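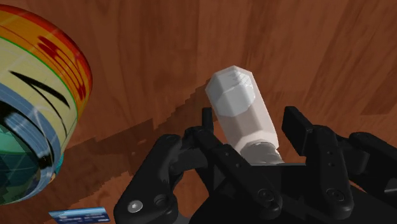
Llevo dos semanas enseñándole a un brazo robótico a recoger una mesa y les juro que nunca había pensado tanto en cómo se agarra una botella. ¿Por el cuello? ¿Por la panza? ¿Con los dedos abiertos del todo desde el principio, o los vas cerrando mientras bajas? En casa lo hago sin mirar. En Fimine me costó 14 intentos que una sola me saliera decente.

Todo ocurre en simulación, claro. La mesa, las sillas, hasta la planta del mueble del fondo son puro cálculo, y eso tiene una ventaja enorme: si tiro algo, reinicio y listo (¡ojalá mi cocina!). Yo muevo el brazo con un mando, el programa graba cada gesto y al final marco si el ejemplo vale o no vale. Después otro programa, al que en el equipo llaman Habte, se los traga todos e intenta aprender a hacerlo solo.
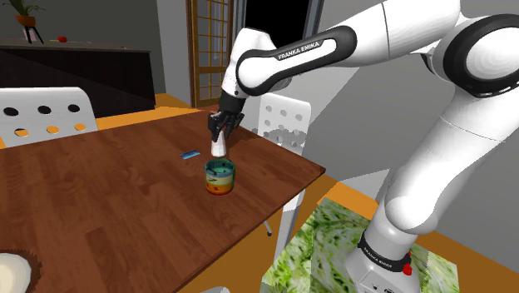

Lo que más me sorprendió es que no quieren ejemplos perfectos. Cuando llegué, en octubre, me esmeraba en repetir siempre la misma trayectoria, muy limpita, y me pidieron que parara: un sistema que solo ha visto un camino se pierde en cuanto le mueves el vaso tres centímetros. Así que ahora entro por la izquierda, por la derecha, me paso de largo y corrijo. Las correcciones son oro, me dicen.

Llevamos 2.761 episodios grabados, de los que 2.400 han pasado la criba. Los míos son 251, y estoy ridículamente orgullosa de ellos. Mañana cambiamos los objetos de sitio y vuelta a empezar con la botella.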